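Care and Handling > Home Textiles > Owner Guides

Section 8. Removing, Washing and Refitting Cushion Covers
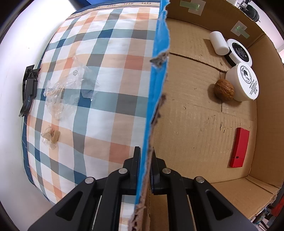
Read this section in full before the first wash. The instructions apply to all Plonar seat and floor cushions with a removable woven cover. Cushions with a sewn-in cover are cleaned by the method given in Section 9 and must not be opened.

Before you begin

Check the care label inside the zipper flap. If the label shows the letter B after the model number, the cover is a two-layer cover and the lining must stay attached during washing. If the label is missing or cannot be read, treat the cover as a two-layer cover.

Removing the cover

1. Place the cushion zipper side up on a clean, flat surface.
2. Open the zipper fully. The slider is stored under a short fabric guard and may need to be lifted with a paper clip.
3. Press the insert down at one corner and fold the cover back over it.
4. Work along the long side, then free the remaining corners. Do not pull on the trim.
5. Close the zipper and turn the cover inside out.

NOTE: Inserts supplied by Bekia carry a paper tag at one corner. Leave the tag in place. It is needed for any warranty claim.

Washing

6. Wash dark and light covers separately for the first three washes.
7. Select a cold, gentle cycle with a spin speed no higher than 800 rpm.
8. Use a mild liquid detergent. Powder can leave marks in the weave.
9. Reshape the cover while damp and dry it flat, out of direct sun.

CAUTION: Do not tumble dry. Heat will shrink the cover and it will no longer fit the insert.

CAUTION: Do not use bleach or stain removers that contain bleach, including on white areas of a pattern.

Refitting

10. Confirm that the cover is completely dry, including the seams and the zipper tape.
11. Fold the insert in half lengthwise and slide it in, folded edge first.
12. Let the insert open, then push each corner fully into place by hand.
13. Close the zipper and tuck the slider under its guard.

NOTE: A newly washed cover may feel tight. It normally relaxes after a few days of use.

Replacement covers

Order by the model number on the care label. Covers for Model 143 also fit the earlier Chornovol range. Covers for the Pirnotmont range are cut to a different depth and are not interchangeable.

Section revised Oct 18, 2024. Text: Natália Kadlec. Technical review: Roxana Pop.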